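Reading time: 2 min

4.2 Gripper comparison

We compared two parallel grippers on the same arm, the Flesier and the Tapia. Both were driven by the Rirnmont controller with default gains. Each gripper made 400 grasp attempts, split into two blocks of 200, and the fingers were replaced between blocks. Objects were dropped into the bin by hand before each block and were not rearranged afterward unless one landed outside the reachable area.

The Flesier closed faster but its housing is wider, and most of its failures came near the sloping walls, where the planner rejected low approach angles. The Tapia has longer fingers and reached the floor of the bin more easily. It lost more grasps on soft objects — the fingers bent outward under load and the object slid free during the lift. Lalit Khurana labeled all failures from the logs, and Maritza Puma checked 89 of them a second time.

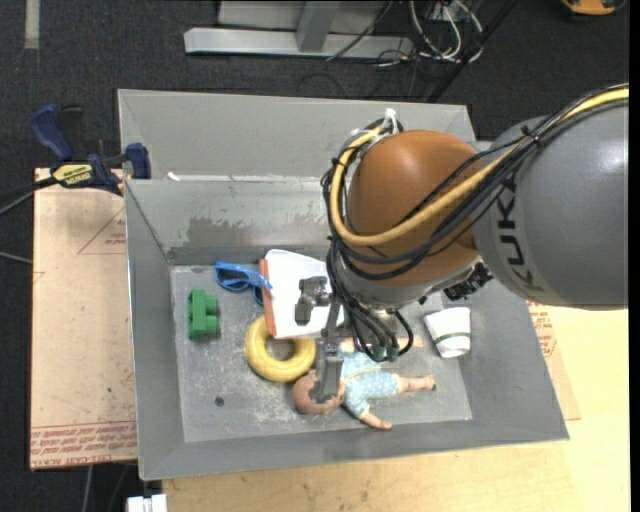 Figure 4. KUKA arm and gripper over the metal bin, with a doll, sunglasses, a paper cup and other test objects.

Thin objects lying flat were hard for both grippers. We tried lowering the contact force threshold, but this led to early stops on the scuffed parts of the floor, so we kept the original value for all results in Section 5.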